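Print this page | E-mail this page

January - by Brenda Alarcón

A Wednesday at Painemal, and what it did to our equipment budget

I have been putting off the automation line in our budget for two years, so when Homa Nouri at Painemal offered to let a few of us spend a day in their packing hall, I said yes before she had finished the sentence. We pack small bottled goods, they pack small bottled goods, and they are a year ahead of us with robots. I came home with eleven pages of notes and a sore hand.

We started at 7:30 with coffee and safety shoes. Then straight onto the floor, where two Trimetar arms take capped bottles off a belt and stand them in trays. I could have watched them all morning! The motion is much gentler than I expected, and you can hold a normal conversation a few feet away. The operators talk about the two arms like coworkers and have strong opinions about which one is better (it's the left one).

What I really wanted was the money talk, and Homa was generous with it. Her first point was that the arm was the easy part of the quote. The arm price hardly moved between the first call and the purchase order. Everything around it moved a lot - the gripper fingers, the guarding, the tray feeder, the floor work, the air line they had to run from the far wall. She now tells people to get the whole cell quoted as one job and to keep 20 percent back for things that show up after install. They kept back less than that and had to borrow from the next quarter.

Her second point was spare fingers. Painemal went through two designs before the soft pads stopped marking the caps, and each new set meant a wait. They now keep full sets on a shelf by the cell, labeled by bottle size, and the change takes a few minutes with one hex key.

After lunch we moved upstairs to the planning room, and for me this was the best part of the day. Before buying the second arm they worked through the job in simulation with a small outfit called Fisier. You send in the size of your bottle and cap, they build it, and you try out reach, camera position and grip height on a screen before anybody has spent money on steel. Homa had a long list of things they changed at that stage, including the mounting height, which would have meant cutting a new stand.

Somebody asked how far she trusts it. Far enough for layout and reach, she said, and much less for grip. The simulated test she showed us ran 100 picks without a drop. The first real run on the floor, also 100, got 83. Most of the misses came down to slippery caps and a belt that wandered a little, and they fixed both over the next few weeks. She had still put the lower number in her budget request, and her boss thanked her for it later. I'm stealing that.

We also got a short look at the Ekach vision unit they have on loan. It is quick, and I liked the setup screens very much, but the yearly license would eat a good part of what we have. I wrote "ask again in spring" next to it and underlined it.

So, our own plan. I'm asking for one cell this year with room on the floor for a second. The request will have separate lines for fingers, guarding, training days and up to three weeks of simulation work before we sign for any hardware. I also want our two shift leads to visit Painemal before the quote is final, as they will spot things I walked right past.

Thank you to Homa and the whole packing crew, who answered the same questions over and over and still sent us off with a box of pastries. If your shop is thinking about a first robot, find someone nearby who already has one and ask to see their invoices!

Contact us | Copyright, all rights reserved | Back to top 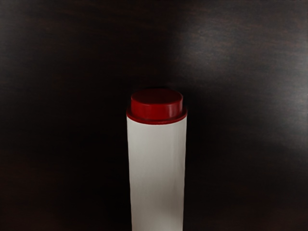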